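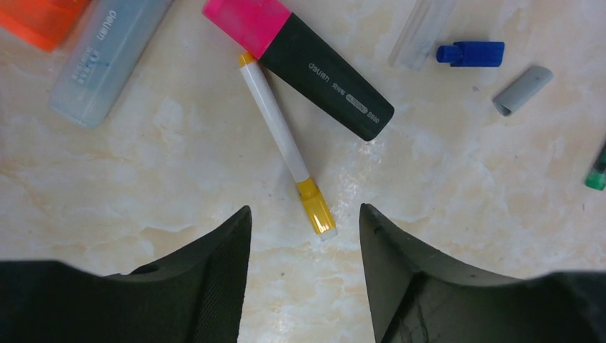

Photo: Hicham Samir / Clumel Learning

Chapter 7
Sorting and Storing Small Supplies

Most desks collect small things. Markers, highlighters, and odd parts end up together on whatever flat surface is nearest, and they tend to stay there until someone needs the space. The markers in the opening photo are a common sight. A slim white and yellow one lies against a thick highlighter with a pink cap and a dark body, with other stationery items and parts spread out on the same surface.

In this chapter you will learn how to sort a mixed group of supplies and choose a place for each kind. The method is the same for a pencil case as it is for a supply room.

In January, the office staff at Ferreira Middle School emptied their supply closet for the first time in years. They found 1201 separate items, and 154 of those were highlighters. Of the highlighters, 97 still wrote well. The rest had dried out and were thrown away. You will work with the full Ferreira list in Section 7.3.

Before You Read

Empty one drawer or pencil case onto a table. Spread the items out so that none of them overlap. Write down the first three groups you would make, and keep your notes for the activity at the end of Section 7.1.

Words to Know

category: a group of things that share a feature
duplicate: a second item of the same kind
barrel: the long part of a pen or marker that you hold

7.1 Choosing a Category

You can sort a marker by its color, its size, its maker, or its use. Each choice gives a different set of groups. Start with use. Put everything that writes on one side and everything else on the other.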